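Lomov发布Umton夹爪单元维护规程:指面检查与开度复核纳入班前程序

Norncombe,七月——自动化设备服务商Lomov今日发布Umton夹爪单元的维护规程修订版。修订版针对双指夹爪的日常点检、指块更换和开度复核,适用于手持式末端工具及与其配套的Parisi控制箱。新规程自本月起在Norncombe测试间执行,随后提供给已签约的现场用户。

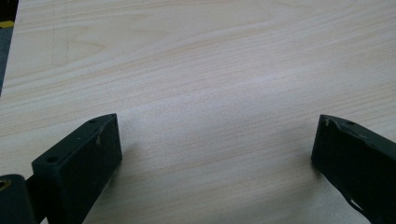
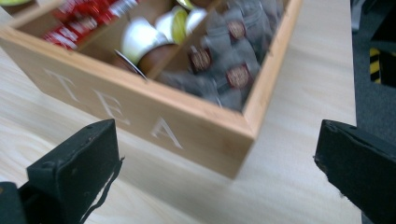

两图均为从夹爪一侧看到的浅色木纹台面及左右指块,其中后一图的台面上放有标着“TEA”字样的木盒。

一、修订背景

Umton单元的左右指块直接接触工件和台面,属于易损部件。此前的维护手册只规定按运行时间更换,没有给出指面状态的判定方法。Lomov汇总了216份现场点检记录,发现各用户对“可继续使用”的理解差别较大:有的单元仅因涂层擦痕就更换指块,有的单元在边缘材料已经起毛后仍继续作业。修订版将外观磨损与功能性磨损分开处理。

二、班前点检

点检在断开驱动、夹爪完全张开的状态下进行,顺序如下:

1. 用无纤维布擦净指块顶面和内侧面,不得使用含溶剂的清洁剂。
2. 检查指尖棱角。仅表层脱落、露出浅色底材的,记为外观磨损,登记后可继续使用。
3. 检查内侧接触面。出现翘边、脱层或条状剥离的,记为功能性磨损,当班更换。
4. 检查紧固孔及螺钉。孔口有变形的,不得以加大扭矩的方式补偿。
5. 手动推动指块根部,确认无可感知的轴向窜动。

三、指块更换

指块须左右成对更换,不允许新旧混装。拆卸前在控制箱上选择“维护”模式,待状态灯停止闪烁后再松开螺钉。安装新件时,先将全部螺钉旋入至贴合,再按对角顺序分2次拧紧。安装面残留的旧胶应当清除干净,否则指尖会产生偏斜,在抓取薄壁件和小包装物时尤为明显。

更换完成后,空载开合686个循环,作为磨合程序。磨合期间不抓取任何工件,也不修改速度参数。循环结束后重新检查螺钉,并将结果写入单元日志。

四、开度复核与零点校准

复核时将夹爪置于平整台面上方,全开后读取控制箱显示的开度值,与出厂标签比对。超出标签所列允差的,执行零点校准:合拢至接触,保持,写入零点,再全开复读。连续2次复读一致方可放行。

安装有相机的单元,还应在全开状态下采集静态图像,确认左右指尖均位于视野下部,且未遮挡中央作业区域。图像因运动而模糊的,应在夹爪静止后重新采集,不得用作比对依据。

五、停用条件

有下列情形之一的,单元应挂牌停用,并通知Lomov服务部门:根部衬套松动或异响;零点校准后开度仍不稳定;更换指块后螺钉无法达到规定扭矩;夹爪受到撞击或跌落。停用单元不得自行拆解驱动部分。

六、提供方式

修订版规程以电子文件形式提供,包含点检表、更换记录表和校准记录表。在用Parisi控制箱无需更换硬件,几乎所有既有日志字段均可沿用,新增字段为“磨损类别”和“复读结果”。现场用户可通过原服务合同渠道申请文件及配套指块。

关于Lomov

Lomov从事末端工具及小型自动化单元的装调、维护与备件供应,在Norncombe设有测试间和备件库。

媒体及技术咨询:Lomov服务部门,Norncombe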